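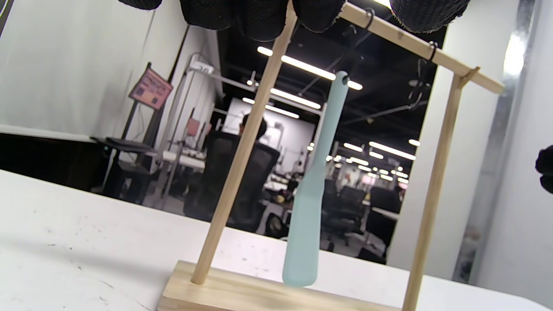

Endis Teaching Kit
Hand demonstration set from Pitell

Most teaching kits promise that you show the robot a job once and walk away. We sell this one and we don't believe that. Plan on 40 clean demonstrations of a simple hanging task before you judge anything, and 70 if the parts are light and swing.

What you get
2 knit gloves, with straps for your own VR controllers
Wooden practice rack with S-hooks
Recording license for Trutora, 5 seats

The rack is a plain pine base, two uprights and a crossbar. A silicone spatula on a hook makes a fair first task - harder than it sounds, as the hole in the handle is small.

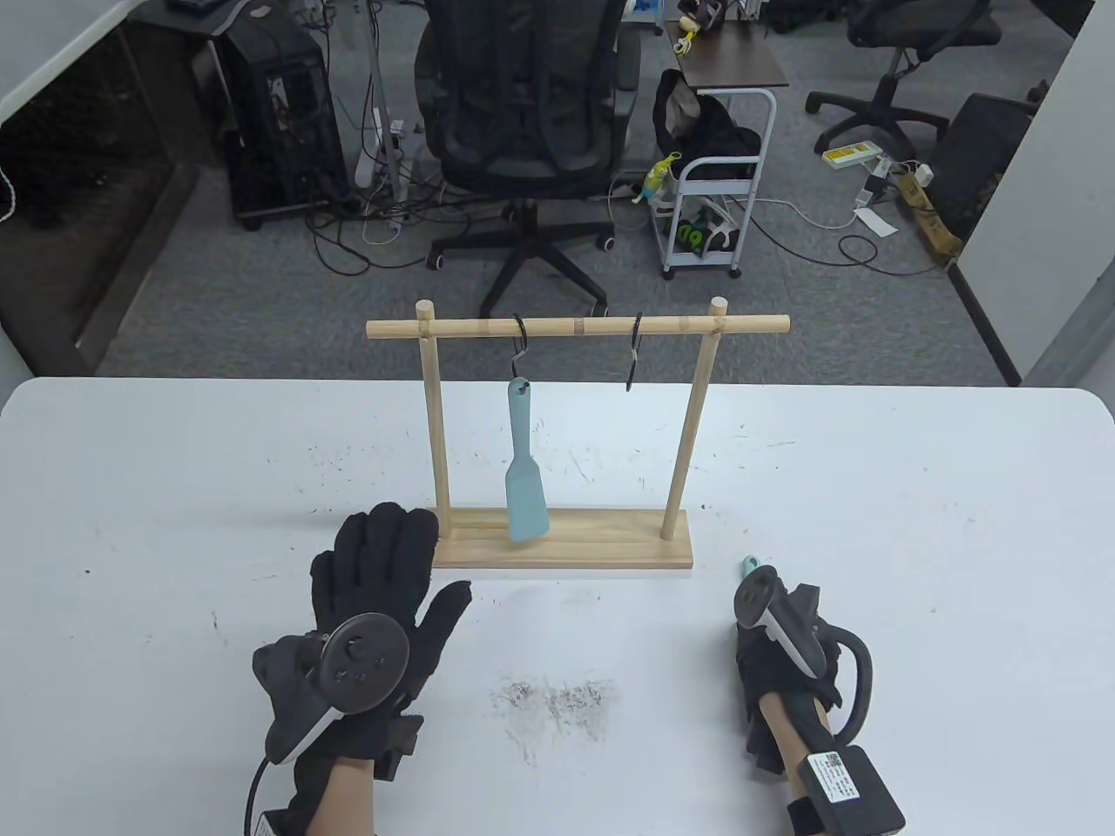 Before you order

Controllers are not included. The straps fit over the back of the hand and leave the fingers free, but you give up any sense of how hard you are gripping. Hollenstein, who make the straps, call the fit universal. We would call it adjustable.
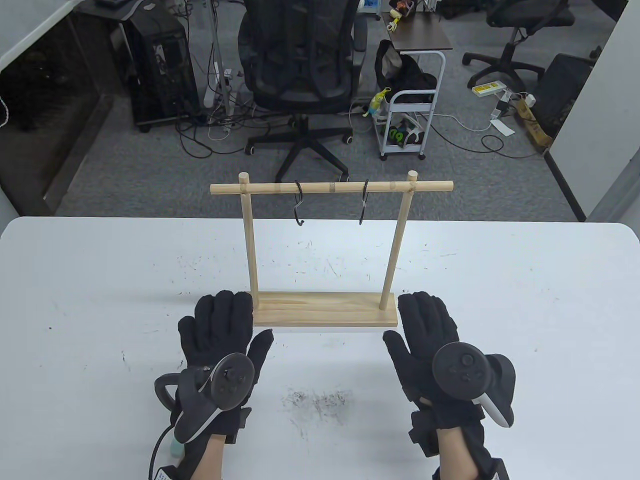 Cables are the other complaint we hear. Route them down the forearm and leave slack at the wrist. Returns are accepted on unopened gloves only.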